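Workshop notebook – Tuesday, July

Started at 7.30 with the coffee in one hand and the Borell printout in the other. Overnight run on the sorting cell did 1,065 pieces, of which 81 got kicked to the manual bench. Most of the rejects were clear plastic again. The glossy ones go through fine when they're upright, and then one rolls onto its side and the arm sits there thinking about it until the timer gives up. I'd love to say I have a fix. I have a hunch and a roll of matte tape!

Talked it over at the bench with the afternoon crew, who have strong feelings about the whole thing (fair enough, they're the ones who clear the reject tray). Before the cell went in, the job was standing at the belt and sorting by hand for a full shift. Now it's minding the cell, emptying the tray and calling me when the light goes amber. Less sore shoulders, everyone agrees on that. But it's lonelier too – two people used to work across from each other and chat all day, and now there's one person and a fence. I hadn't given that much thought when we drew up the layout and I should have.
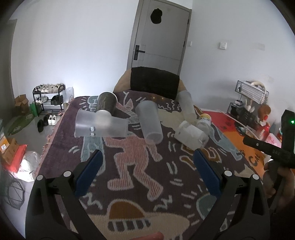 So the cups are what I want to sort out next. Tipped over, pointing every which way, some clear and some frosted, that's the stuff the cell has to cope with if it's ever going to leave the bench crew alone. The Gromis fingers with the flat pads hold a cup nicely by the wall. Picking the right spot on a see-through one is the hard bit. The Relska pads are grippier but they mark soft plastic, so I've put them back in the drawer for now.

Other bits:

Dropped the approach speed by 10 per cent after lunch. Rejects looked lower over the next 200 pieces but that's a tiny batch and I don't trust it yet. Leave it as is overnight, please don't fiddle.

Todorova want their sample bins back. They're under the stairs, one is missing a lid.

Bench crew asked if they could learn to do the re-teach themselves so they don't have to wait for me. Yes, gladly. It's almost an hour of training and half of that is finding the right menu. Will book the small room.

Also moving the operator's stool round to the other side of the fence so they can at least see the packing table and talk to someone. Need a longer cable for the call button first.

Questions or corrections: leave a note in the workshop tray | © Borell Workshop | Back to top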